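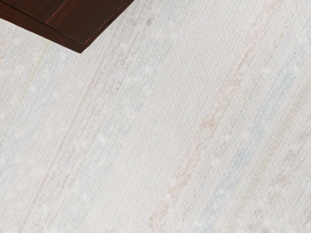
Dark wood furniture and an off-white woven rug

Why can one country block a new member of the Kondora treaty group?

Posted 6 Jan 2021 by pressroomcat

I'm trying to follow the news on Ornov's bid to join the Kondora group. Every article says most members support it, but Lehner is against and so the bid is stuck. Why doesn't the majority just win? And does the vote in the Burnstead parliament last month change anything? I need this for a class and the articles all assume you know it already.

2 answers

The group works by consensus. There is no majority vote on new members, so a single objection stops the bid until it's withdrawn. There are 14 members and all of them have to agree. Lehner's stated objection is that Ornov hasn't signed the inspection protocol. Ornov says it will sign after it gets in. They had two rounds of talks on this, the last one in August, and the final statement only said discussions would continue.

The Burnstead vote was a resolution of support. It tells its own government what the parliament thinks. It doesn't bind the group, and Burnstead was already in favor, so the count is the same.

If your class wants a source, use the admission rules and not the news stories. Some reporters write "veto," and the rules don't use that word.

Second answer:

Its all about trade if you ask me. Lehner and Ornov have been fighting over port fees for over two years. Once that gets settled the objection will go away. Don't have a link, sorry, read it somewhere.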